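Reuse and Repair: Notes for Week 4
Materials and Waste, taught by Siiri Eskola 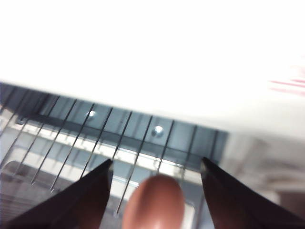 Two round screw heads in a dark blue-gray band.

Before Monday, read the first section and bring one broken household item. Small is better. Nothing with a battery in it, please, and no glass.

1. Reuse, repair, recycling

These words get mixed up in everyday talk, so we will keep them apart in this course. Reuse means the object keeps its shape and goes on being used, by the same owner or a new one. Repair means a part is fixed or replaced so the object can do its job again. Recycling means the object is broken down and the material goes into something else. A jam jar filled with nails is reuse. A jam jar melted into new glass is recycling.

Upcycling is a looser word. We will use it when the object changes its job and somebody has put work into it, such as a drawer turned into a planter.

2. How things are held together

The way a product is joined often decides whether it can be repaired at all. Screws and bolts come out and go back in. Clips can be opened, but old plastic clips snap easily. Rivets have to be drilled out and replaced with new ones. Glue is the hardest case — heat softens some kinds, and others will take the surface off with them.

Mixed materials are a separate problem. A steel shelf goes in the metal bin. A steel shelf with foam glued along it may be turned away until the foam comes off.

3. Case: the Plustport swap room

Plustport opened its swap room in September with two long tables and no fixed rules about what people could leave. In the first season 1623 items came in. Clothes and books went quickly. Furniture stayed, mainly the flat-pack kind with pieces missing, and 49 items were still in the room when it closed for the season.

The neighboring town of Rimach did it differently. Items there were checked at the door, and anything with a missing part went to a repair bench first. Fewer things came in, and the wait at the door put some people off. Keep both cases in mind for the written task.

4. Taking an item apart

Work over a tray. Put the fasteners in a cup in the order they come out, or tape them to a sheet of paper with a note beside each one. Use a driver that fits the head. A stripped head can sometimes be turned by laying a wide rubber band over it and pressing hard — try that before drilling.

Write down each material as you reach it. If you can't tell what a plastic is, look for a molded mark on the inside. If there is no mark, write "unknown" and go on.

5. Written task

One page. Choose Plustport or Rimach and suggest one change to how items are accepted. Say who would do the extra work. The Sison and Gralta readings are optional and are in the course folder.

Hand it in on paper at the start of the next class.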